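January, notebook, direct booking work for the Orholm hotels

Continued the rate comparison from the last entry. Zlatko exported 829 bookings from the Petkov channel manager and I sorted them by source. For 12 of the room types our own website shows the same price as the agencies. For 2 it is higher, both in the Canham house, and both are rates with breakfast. I think the tax is added twice there, but I must check with Ramil before I change anything.

The test of the new booking message is running since 15:00. We show it only to guests who stay on the price page and do not choose a room. Text version B is shorter. Edin wants to make it shorter again, I would prefer to wait until we have enough visits.

Problem: the Desora booking engine does not keep the language when the guest goes back one step. A German guest gets the English page. I repeated it on two computers with the same result. Wrote to their support, no answer yet.

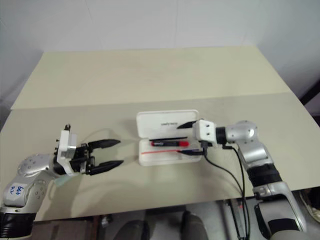 Entry by Nikola Dumitrescu, revenue desk / read by B. Todorova

To do: ask Ramil about the breakfast tax. Export again with cancelled bookings removed, because now they are counted in the total. Borislav asks for the numbers per house, not only per group, so I will add one column for it.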